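Clearing out the desk drawers, and the pen question

I moved to Clusstead in the winter with 363 pounds of paper. I know the weight because the moving company charged by it, and the man at the counter wrote it on my bill next to the word "books." Very little of it was books. Most of it was notebooks, letters, bank statements and the backs of envelopes I had written on and kept.

This post is mostly about writing by hand, which I went back to this year after a long time typing everything.

The reason was dull. My old laptop died and the repair shop on Bredel Street wanted more than it was worth. I waited three weeks for a new one, and in the meantime I wrote everything on yellow pads. Grocery lists, work notes, a long letter to my aunt, two posts for this blog. When the laptop came I typed up the posts and noticed they were shorter than usual and needed less fixing. I've drafted on paper since.

I write slower, so I leave out the parts I don't care about. I also can't look anything up in the middle of a sentence. If I don't know a date I draw a line and keep going. My drafts are full of lines now.
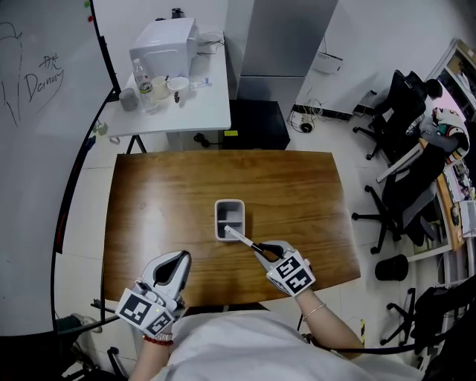
White pen, black tip, and the gray tray.

Nimal Sivakumar wrote in the comments last time to ask which pen I use. I use whatever is closest. I did go through a fountain pen period in my twenties and owned a Ridard with a gold-colored nib that I dropped on a tile floor. It never wrote right again, though I carried it for another year. After that I bought cheap ones by the box. A good pen makes me careful, and I don't want to be careful in a first draft.

Paper matters more to me. The pads from the drugstore are too thin and the ink shows through, so you only get one side. The ones from Sinaga's, the office supply place by the post office, cost more but you can use both sides, so it comes out close to even. They also have a stiff back, and I write on my knee a lot.

My handwriting is bad. It was bad in school and it got worse. For the first week I couldn't read a third of what I'd put down the day before. I tried printing in capitals, which was readable but made everything look like a ransom note, and then settled on a kind of half-printing where I lift the pen between most letters. My hand cramped until I stopped squeezing so hard. 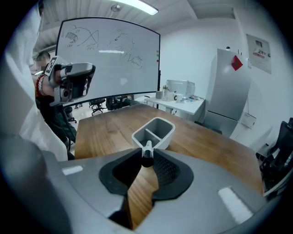
Two compartments, white rim.

Keeping the pages is the part I haven't solved. In April 2011 I'm already on my ninth pad. I tear out finished pages, date them at the top right and put them in a folder by month. Things I might use later go in a second folder with no label, and I have not opened that one since I started it. I suspect that's how I ended up with 363 pounds in the first place.

I have started throwing some of it out. The bank statements went first. The letters stay. The old notebooks I'm reading one at a time before I decide, and so far I've kept every one — including one from college that is mostly bus times.

The last draft I finished came to 3260 words before typing and 3000 after. Next time I'll write up the folder system, if I have one by then.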